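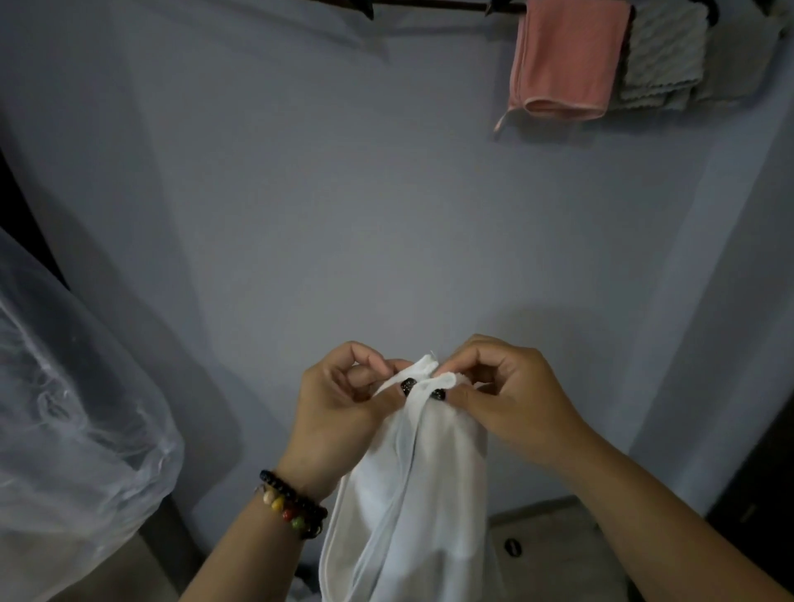 A year without buying new bags

1 December 2024

I moved to Estgate in July, and when I unpacked the kitchen I found 138 plastic bags stuffed inside other plastic bags. I had paid a mover to carry them across town. That was enough to make me change how I shop, and five months in I have a fair idea of what works for me and what doesn't.

Dry goods were the easy part. The Trellidgate market has a stall that sells rice, beans, lentils and oats by weight, and they'll fill whatever you hand them as long as they can weigh it first. I use cotton drawstring bags for this. Flour is the exception. It comes through the weave and gets all over the car seat, so flour goes in a jar.

Produce took longer to sort out. Onions, potatoes and apples can go loose in the big bag. Greens can't. I tried keeping spinach in a cotton bag in the fridge and it was limp by the next day. Halima Igwe, who lives upstairs and grew up cooking for a house of nine, told me to dampen the bag before putting the greens in. It helps. I get three days out of spinach now, sometimes four with kale.

Bread keeps badly in cloth if you like a soft crust. I don't mind a hard one, and I slice and freeze half the loaf anyway.

Meat and fish I have given up on for now. The counter at Anozie wraps everything in plastic before it goes in paper, and they won't use a container from home. I asked twice. They were polite about it both times.

Washing is the part I got wrong. I put the first set through on hot with the towels and they shrank enough that a two-pound bag of rice no longer fit. Now I turn them inside out, shake out the crumbs, wash cold and hang them over the shower rail. Leave the cords loose when you wash, or the fabric stays bunched at the top and takes forever to dry there. If a thread comes loose, trim it. Pulling makes it worse.

As for money, I haven't saved any. The rice is cheaper by weight but I buy better rice. The oats cost the same as the boxed ones. My trash is down to one small bag a week, from two or three, and the cupboard under the sink closes.

A reader, Adesuwa Ogbonna, wrote to ask how I remember to take the bags with me. I forget them maybe one trip in five. They hang on the front door handle now — I have to move them to get out, and I still sometimes put them on the floor and leave.

Next month I want to try the refill shop on Gomach for dish soap and laundry liquid. If anyone has been, let me know whether they take old detergent bottles or make you buy theirs.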